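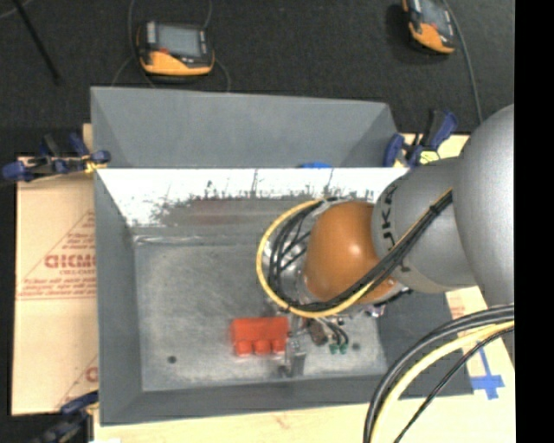

*The bin-picking arm at the Ketorov open day, gripper down beside a red-orange block.*

**Open day at Ketorov: one arm, two bins, a lot of promises**

Ketorov opened its workshop to members in February, and I went along with low expectations and a notebook. The invitation had promised "picking without programming." I have read that line on enough flyers to want to see what the small print looks like.

The main demonstration was bin picking. A big industrial arm reaches into a gray bin, takes hold of a part and moves it to a second bin behind the first. The software that decides where to grip is called Pokosel, and the firm hopes to sell it to small shops that can't pay an engineer to teach every new part by hand. Aliki Koutsoukos, who led the session, gave a clear talk and didn't hide behind jargon. She was also quick to give us a number: 400 picks in the morning run, with 11 misses.

I asked what counted as a miss. A dropped part did. A part the arm nudged, backed away from and picked up on a second try did not. Fair enough as a house rule, but a shop paying by the minute would want those second tries listed too, and nobody had kept a tally of them.

My other question was about the parts. The item I watched it go after was a block with a flat body and three rounded knobs along one side. That is a friendly shape for a two-sided grip. Most of us deal with thin stampings, oily castings and things that hook onto each other when you tip them out of a crate. Koutsoukos said tangled parts were "on the list." She would not say how far down.

Then there's the setup. The bins were held in place with clamps, and there was blue tape on the board next to the front one. I have no quarrel with clamps, and half my own shop runs on them. But if the pitch is that you can roll a bin up and start picking, I'd like to see a bin that somebody has rolled up. I asked whether we could loosen one and shift it a few inches. We could not, as it would have meant a new calibration and lunch was waiting. Calibration takes 35 minutes, according to the handout.

The cabling deserves a mention as well. There is a fat bundle of black cables strapped around the wrist, and a yellow one looping out wide beside it. On a demo cell that's normal. On a machine working two shifts, I would expect that loop to be the first thing to catch on a bin wall, and I was told a tidier cable package is coming with the next version. The price of the next version is also coming.

To be fair to them, the arm did pick parts while we stood there, and the staff let us stay as long as we liked. The visitors from Bisard, who pack kits of mixed parts all day, were more taken with it than I was and have asked for a trial. If they get one, I've asked them to write down every second try and send us the sheet.

Members who want to look for themselves can ask Pal at the front desk to be put down for the next session. Bring your own parts, the uglier the better, and ask before you go whether they'll be allowed in the bin.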